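Furkis

Furkis is the task and planning layer we use with the Granano home simulator. It takes a short written instruction, picks the object and the surface involved, and sends arm and base targets to the low-level controller. This README covers the living room tasks only. Kitchen tasks are in a separate repository and use an older config format.

Status

Version 0.6, July 2020. The planner interface is stable. The grasp scorer is still changing and its weights from before 0.5 will not load.

Requirements

Granano simulator, with the house pack installed
Python 3.6 or later
A GPU for rendering. The planner itself runs on the CPU.
The Ebihara controller package, built from source

Install

Clone the repository, make a new virtual environment, and run the setup script in the top folder. The script looks for the simulator in your home directory. If you keep it somewhere else, set FURKIS_SIM_PATH first. On a clean machine the Ebihara build takes longer than everything else combined.

Running a task

Start the simulator, then run furkis_run with a task name and a seed. There are 21 living room tasks in the tasks folder, each with its own file. A task file lists the start pose of the base, the target object, the goal region and a time limit. The seed changes object placement and lighting but never the room layout.

Add --view head to open a window with the head camera. Add --log to write joint states, gripper commands and planner events to disk. Logs are written every control step and get large, so turn this off for batch runs.

The radio task is the one we use to check a new install. The robot starts close to the coffee table, with the radio on the table top and the sofa off to the left. The base planner has little to do and most of the work falls to the right arm.

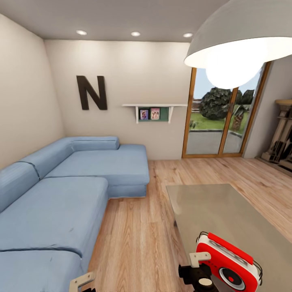 A user at Forkama wrote that on their machines the right arm planner kept timing out at this point, and that raising the limit made no difference until they swapped the collision mesh for the table top. They asked whether the coarse mesh could be made the default.

It is the default as of 0.6. The fine mesh is still included and can be turned on with mesh: fine in the task file. Use it for thin objects lying flat on a surface. For anything with a handle that stands clear of the table, the coarse mesh gives the same grasps and plans faster.

Planner settings

max_samples: how many arm paths to try before giving up. Default 106.
retry_base: if true, the base moves back and tries a new approach after a failed arm plan.
clearance: smallest allowed gap between the arm and any mesh, in millimeters. Default 31. Lower values find more paths but the wrist may brush the table when the controller lags.
idle_arm: what the unused arm does. Choices are hold, tuck and free. Tuck is safer near sofas.

Known problems

Glass doors return no depth in the simulated sensor. The mapper treats the area behind them as open floor, and the base planner will sometimes route through it. Mark doors as blocked in the room file.

Glossy table tops throw off the plane fit when the lamps are set to full. Lower lamp_gain or pass the table height in the task file.

Resetting a task while the gripper is closed leaves the object attached. Open the gripper before calling reset. A fix was started in May and is on the reset-fix branch, untested with two-arm tasks.

Reporting bugs

Include the task name, the seed, the Furkis version and the planner event log. Screenshots help for grasp problems but we can't do much without the seed.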